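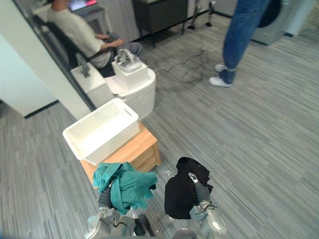
Du linge, un panier blanc, et la moquette rayée grise en dessous.

Bon, décembre est là et je vous parle de lessive. Je sais, vous attendiez peut-être les biscuits, mais les biscuits ce sera la prochaine fois, j'ai encore deux recettes à départager et ma balance de cuisine a rendu l'âme. En attendant, depuis ma petite lettre sur le vinaigre blanc, j'ai reçu plein de messages sur un seul et même sujet : comment faire sécher le linge en appartement, l'hiver, sans sèche-linge et sans vivre dans une serre. Alors on s'y met !

Chez nous à Soden, il n'y a pas de buanderie. Enfin si, il y en a une, au sous-sol, avec un planning punaisé à la porte et un créneau tous les 15 jours. Autant dire que je n'y descends que pour les draps et les housses de couette. Tout le reste se passe là-haut, dans 34 mètres carrés, avec un étendoir qui occupe la moitié du passage et dans lequel je me prends les pieds une fois par semaine (toujours le même orteil).

Pendant des années j'ai étendu sur les radiateurs. Ne faites pas comme moi. Le linge sort raide comme du carton, les tee-shirts gardent la marque des ailettes et surtout la pièce ne chauffe plus, puisque la chaleur reste coincée derrière les serviettes. Le pire, c'était les vitres. Chaque matin je passais l'éponge sur le bas des fenêtres de la chambre, et un jour j'ai tiré l'armoire pour récupérer une boucle d'oreille et j'ai trouvé une belle tache noire dans l'angle du mur. Voilà. C'est là que j'ai commencé à m'intéresser à la question.

J'en ai parlé à Pirmin Eberhard, qui avait repeint notre cage d'escalier et que j'ai harponné entre deux étages avec un café. Il m'a fait mettre un hygromètre dans la pièce où j'étends, un petit modèle tout bête à piles, et il m'a dit de regarder les chiffres pendant une semaine avant d'acheter quoi que ce soit. J'ai regardé. Les jours de lessive, ça grimpait d'une façon que je n'aurais jamais devinée, et ça ne redescendait pas de la nuit. Si vous ne deviez retenir qu'un achat dans cette lettre, prenez celui-là, ça coûte trois fois rien.

Ensuite, l'essorage. J'essorais trop doucement, par peur d'abîmer, alors que les jeans et les serviettes supportent très bien le cran du dessus. Je relance même un essorage seul quand le programme est fini et que je trouve le linge encore lourd. Pour les pulls et tout ce qui est fragile, je fais le coup de la serviette éponge : on pose le pull à plat dessus, on roule le tout bien serré, on appuie avec les avant-bras (ou on s'assoit dessus, je ne juge pas), on déroule. Ma mère le faisait, je trouvais ça ridicule, je le fais maintenant à chaque lavage de laine.

Pour l'étendage lui-même, j'ai changé trois choses. J'étends moins à la fois, d'abord. Une machine, pas deux, même si le panier déborde et que ça me démange. Je laisse un fil vide entre les grosses pièces, ce qui m'énerve beaucoup parce que j'ai l'impression de gâcher de la place, mais ça va nettement plus vite. Et je mets les choses longues à l'extérieur et les courtes au milieu, pour que l'air passe dessous. Une lectrice m'a écrit qu'elle faisait exactement l'inverse et qu'elle en était ravie, donc essayez les deux et racontez-moi !

Les pantalons, je les suspends par la taille, ouverts, jamais pliés en deux sur le fil. Les sweats à capuche, tête en bas, sinon la capuche est encore humide trois jours plus tard. Les chemises vont directement sur cintre, boutonnées en haut, et je les accroche à la barre de douche. Les chaussettes... j'avoue que les chaussettes finissent un peu n'importe où. J'ai longtemps eu un de ces séchoirs ronds à pinces, il m'est tombé sur la tête deux fois, il vit à la cave.

Côté aération, j'ai renoncé à la fenêtre entrebâillée toute la journée. J'ouvre en grand, des deux côtés, pas longtemps, le matin et puis une deuxième fois en rentrant. On se gèle, on garde son manteau, on va faire chauffer l'eau du thé et on referme. L'air froid du dehors a beau paraître humide, une fois réchauffé il est bien plus sec que celui de la chambre, et mon hygromètre est formel là-dessus. Je ferme aussi la porte de la pièce où ça sèche, pour que l'humidité n'aille pas se promener derrière l'armoire. Vous imaginez bien que je la surveille, cette armoire.

Et le déshumidificateur, alors ? J'ai résisté longtemps. J'ai fini par en prendre un de chez Verkex, d'occasion, à une dame qui déménageait. Je le pose près de l'étendoir, je le branche quand j'étends et je vide le bac au coucher. C'est bruyant, je ne vais pas vous mentir, un peu comme un vieux frigo de camping, et dans un studio je ne dormirais pas à côté. Mais une machine étendue le soir est sèche le lendemain, sauf les coutures des jeans. Le modèle Schnyder qu'on m'avait conseillé au départ est plus silencieux, paraît-il, seulement il était trop large pour mon couloir. Mesurez avant !

Quelques mots sur l'odeur, vu que vous êtes plusieurs à m'en parler. Le linge qui sent le renfermé a presque toujours attendu trop longtemps dans le tambour. Je mets un minuteur sur mon téléphone au lancement de la machine, sinon j'oublie, je vous jure que j'oublie. Quand c'est trop tard, je relave, tant pis, le parfum par-dessus ne fait qu'empirer les choses. Et je laisse le hublot et le bac à lessive ouverts entre deux lavages. Un programme à 60 à vide de temps en temps fait aussi beaucoup de bien au joint.

Vous m'avez demandé si je repassais. Non ! Je secoue très fort chaque pièce avant de l'étendre, deux claquements bien secs, et je lisse les cols à la main. Pour les nappes de fin d'année, je ferai une exception, en râlant.

Dernière chose, l'atelier couture et raccommodage de Didcombe reprend ce mois-ci, à 15 h 30, dans la salle du premier. On y apporte ce qu'on veut, ourlets, boutons, trous de mites, et il y a toujours quelqu'un qui a du fil de la bonne couleur. J'y serai avec un manteau dont la doublure pend depuis l'hiver dernier. Si vous avez une bonne adresse pour des pinces à linge en bois qui ne laissent pas de traces, répondez à cette lettre, je les cherche toujours.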